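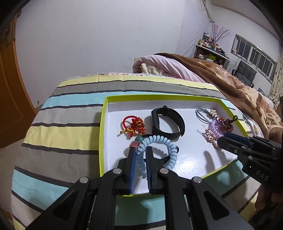 Skaroleck 3: grasp planning for small, soft and annoying things

Most planners are brought up on mugs and wooden blocks. Skaroleck was brought up on hair ties. A coiled spiral tie stretches when you pull it, hooks on to whatever is next to it and has a hole where its centre ought to be, so a planner that aims for the middle closes on air.

What it does

Skaroleck takes depth and colour input, splits a cluttered box into separate items and offers a ranked list of grasps for a parallel-finger gripper. Loops and cords get their own treatment: the planner looks for a strand to straddle and marks anything that seems tangled with its neighbour. It will also tell you when it has no idea, a feature our sales page was slow to embrace.

Two-gripper mode

One side holds the box or the neighbouring item, the other picks. The Murkodier module keeps a shared map of both tools so they don't argue over the same bracelet. Shadows cast by one gripper are masked before the other plans.

What's in the licence

Planner, viewer and replay tool
Thái labelling add-on, for marking up your own recordings
Grasp library: 2366 labelled grasps on jewellery, straps, clips and cords
Planning rate: up to 30 updates a second on the Estero controller

What it won't do

Undo knots. Please stop asking.

Price

1950 per workstation per year, updates included. Trial copies run for 37 days and then stop, politely, at the end of the current pick.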